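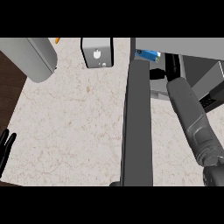
# Kitchen robots

A kitchen robot is a machine meant to do the jobs you and I do at the counter: putting away groceries, wiping up, fetching a box from under a cabinet. I've followed the field since I was a student, so forgive me if I ramble a bit (Yeshi Derese, who edits these entries, has already trimmed me once!).

## Can they do chores yet?

Some of them, slowly. Picking up a small box in the open is pretty much solved. Reaching for the same box under an overhang is a different story, as the arm has to slip in below the panel, miss any posts and still leave its fingers room to close. I love watching this, but I wouldn't hand over my own kitchen.

## Practice in simulation

Most of the learning happens in rendered kitchens, where a dropped jar costs nothing. Skernitel, the simulator I know best, has 60 kitchen layouts and lets you swap countertops and move appliances between tries. The trouble comes when you go to real hardware – friction is wrong, lighting is wrong, and boxes squash.

Primo Leone ran the Prestix trials in January with one shelf task, 100 tries in simulation and 30 on a real arm. The simulated arm missed 5. The real one missed more than half, mostly by bumping the shelf on the way in.

## Shop floors

Factories are easier, since parts turn up in the same spot every time. Uvico has had two-armed packers on its line for years, and they're great at it until somebody changes the carton.

*Last revised 1 September 2019*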